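**Bimanual insertion: why score the grasp and the placing separately?**

posted by jarkance_lab

I'm trying to repeat a result from a write-up that went round our reading group. The task is a small one. A blue knobbly piece has to end up in the square opening of a grey cube, and the policy is trained only on demonstrations by a human operator. The authors give one success rate for picking up and another for placing, and never a combined figure. I've copied the layout as closely as I can, with two arms along the back edge, brown paper on the table and a wrist camera as well as the fixed one.
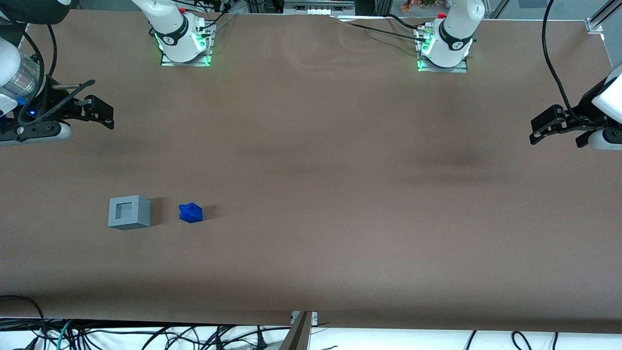
My first batch was 30 trials and I only wrote down pass or fail. I got 14 passes. I can't compare that with anything in the write-up and I don't want to run the lot again if there's a sensible way to convert it. Is there? And does the starting gap between cube and piece matter much? I've been placing them by eye.

---

**Rochelle Zamora**

You can't convert it. A pass means both stages worked, but a fail could be either, and the two have different causes. If you kept the video, go back through the 16 fails and mark each one as "never gripped", "gripped and dropped" or "gripped and missed the opening". It's dull work but quicker than new trials.

The placing rate in that sort of paper is usually worked out only over trials where the grasp succeeded. Check the table caption. If they did it that way, your denominator changes and 14 may look a good deal better than you think.

On the starting gap, yes, it matters. We ran the same kind of task at Worndale in August and placing by eye gave us a cluster of easy starts without our noticing. We went over to 6 marked positions on the paper and used each one equally. The score went down and stopped jumping about between batches.

Other things I'd do:

- Write down the cube's angle as well as its position. A cube sitting square to the table is easier to line up with.
- Decide beforehand what counts as placed. We judged it from the wrist view, with the blue showing inside the pale border on all four sides.

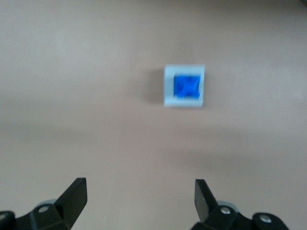 - Keep the time limit the same for every trial and put it in your notes.
- Report the combined rate too, even if the authors didn't.

---

**halvorsen_b**

Just do more demos. We had 8 and it was hopeless, then we recorded a lot more and it was fine. Not sure the scoring makes much difference.

---

**Plomovska**

More demos may well help the policy but it doesn't answer what was asked.

I agree with Rochelle on relabelling. I'd add that two people should label the fails without seeing each other's sheet. "Dropped" and "missed" are easy to mix up when the piece catches on the rim and falls off, and the fixed view is often blocked by a gripper at that point. Use the wrist recording for those if you have it, and where neither view settles it, put it down as unclear and say how many there were.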